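How to Sort and Clean a Bin of Secondhand Building Bricks
By Josée Tremblay
2024-07-25

The bin came from a neighbor who was moving and said there were "a few" bricks in it. I weighed nothing, but I did eventually count everything, because I wanted to know what I was dealing with: 1,327 pieces, not including a dried bean and a very old raisin. If you have inherited something similar, read this before you tip it onto the carpet.

What you need

A hard, smooth surface with something to stop runaways at the back
A pair of work gloves with grippy palms
Two washtubs or big bowls
Dish soap, the mild kind
An old toothbrush
A mesh laundry bag with a zipper
Towels you aren't fond of
Shallow boxes for sorting

Step 1: Pick your surface

Marble looks ridiculous for this and works very well. Bricks slide on it, and you can wipe it down when you're done. A strongly veined pattern has one drawback, which is that every crumb looks like part of the stone and every bit of stone looks like a crumb. Run your palm across it before you start and again at the end.

Step 2: Glove up for the first pass

Secondhand bins hold things other than bricks. Mine had two thumbtacks and half a barrette. A work glove with the dotted palm is plenty, and the dots grab a brick better than bare fingers do. You will look like you're about to move a refrigerator.
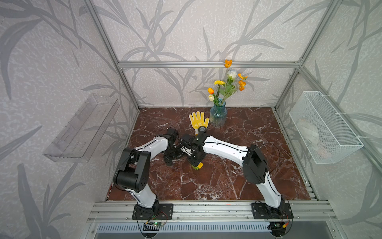
Take the gloves off once the sharp stuff is out. Fine sorting goes faster with fingernails, and you'll want to feel for chips and tooth marks anyway. Bricks with tooth marks go in their own box. I keep mine and call them vintage.

Step 3: Split by shape, then by color

Every beginner sorts by color first. It makes a lovely rainbow, and then you spend an evening digging for one small black piece in a pile of black pieces. Shape first. Use one box for the 2x2s, one for the longer bricks, one for flat plates, and one for wheels, hinges and mysteries. After that, split by color only if a box gets too full to see the bottom.

My final tally was 1,159 keepers. The rest were cracked, chewed or from some other toy altogether.

Step 4: Take apart whatever is stuck together

There will be stacks. Some child pressed them together years ago with great conviction. Hold the bottom brick still and rock the top one gently from side to side until an edge lifts. Don't pry with a kitchen knife – you'll gouge the plastic, and possibly yourself.
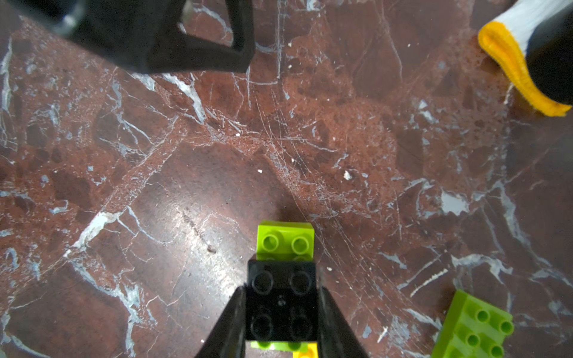
Black 2x2 with lime-green and yellow bricks. Check the tops for specks before washing.

If two flat plates refuse to separate, put a brick on top of the upper one and another under the lower one, and use those as handles. If that fails, set them aside until after the wash. Soapy water loosens a surprising number of grudges.

Step 5: Wash

Fill the first tub with lukewarm water and a squirt of soap. Hot water can warp plastic, so resist the urge. Put a few handfuls of bricks in the mesh bag, swish, and let them sit for 20 minutes. Scrub between the studs with the toothbrush, then rinse in the second tub.

Anything with a sticker, a motor or a battery compartment stays out of the water and gets a damp cloth instead.

Step 6: Dry them properly

Spread the bricks studs up on a towel overnight, then flip them and give the hollow sides the same. I boxed a batch too early last November and opened it to a smell I'd rather not go into. A fan helps. A hair dryer mostly launches the small ones under the stove, where I believe two of mine still live.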